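4. Setting up your sourdough starter jar

I've split this part into the first day and the feeding days, as most of the muddles I hear about come from mixing up the two. You'll want your Didow jar, a set of scales and a bag of wholemeal flour.

4.1 First day

1. Wash the jar in hot soapy water and let it drain upside down.
2. Pop the jar on the scales and write its empty weight on the label. Mine is 400 g with the lid off. You'll be glad of that number later!
3. Add 50 g flour and 50 g water. Stir until you can't find any dry bits (I use the handle of a wooden spoon).
4. Slip the band round the jar, level with the top of the mix.
5. Rest the lid on top – don't clip it down.

CAUTION: A clipped lid on a lively starter can build up pressure. I've cleaned a ceiling, so please take my word for it.

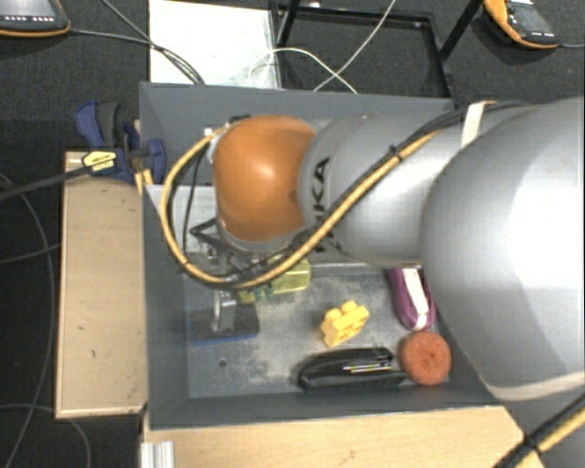 Sokurora Home Baking Club – Guides and Handouts

4.2 Feeding days

6. Each morning, spoon out all but 50 g of starter. With my jar that means stopping when the scales read 450 g.
7. Add 50 g flour and 50 g water, stir, and move the band to the new level.
8. Carry on until it doubles between feeds. My Brunton rye starter took 11 days, and I'd very nearly given up on it on day six.

Note: a thin grey liquid on top is only hunger. Pour it off or stir it in, then feed as usual. Pink or orange streaks are another matter – bin the lot and start again.

Note: if your kitchen is chilly in January, try the oven with just the light on. Stick a note on the door so it doesn't get preheated.

Comments

Marmite_Jo: Can I use white flour for step 3? It's all I've got in.

Sewwandi Gazi: You can, it's just a bit slower to get going. Swap to wholemeal when you next shop.

pete.b: Mine smells of nail varnish on day five, is it dead?

Sewwandi Gazi: No, feed it twice a day for a bit and it should calm down.

© Sokurora Home Baking Club | Contact us | Back to top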